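Gallardo workshop reopens its long bench with a new wooden top

The shared workshop at Gallardo has a new main bench top. It replaces the old one, which was in use for 14 years and had become too uneven for careful work. Members could try it for the first time this week.

The new top is made of pale wooden strips joined side by side, in the butcher-block style. The wood was cut and glued by Wirell, a small joinery in Brollcombe, and paid for by the members themselves. The collection began in September and brought in 317 dollars more than was needed. The rest of the money will go to better lamps over the bench. 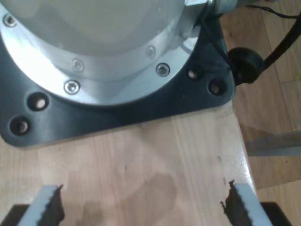 By Harpreet Kowalchuk
Wednesday, April 22, 2020

Members had asked for a light color, so that small screws and washers are easy to find when they fall on the bench. The strips run in one direction and the seams between them are a little darker than the wood. Some members already use them as a guide when they lay out their parts.

The workshop asks everybody to follow two rules. Hot tools must be put on a mat, and glue must be wiped away at once. The surface was treated with oil - not with varnish - and it will be oiled again in September.

The old top was not thrown away. It was sawn into shelves for the store room at Wutow, where nearly 200 boxes of spare parts are waiting to be sorted.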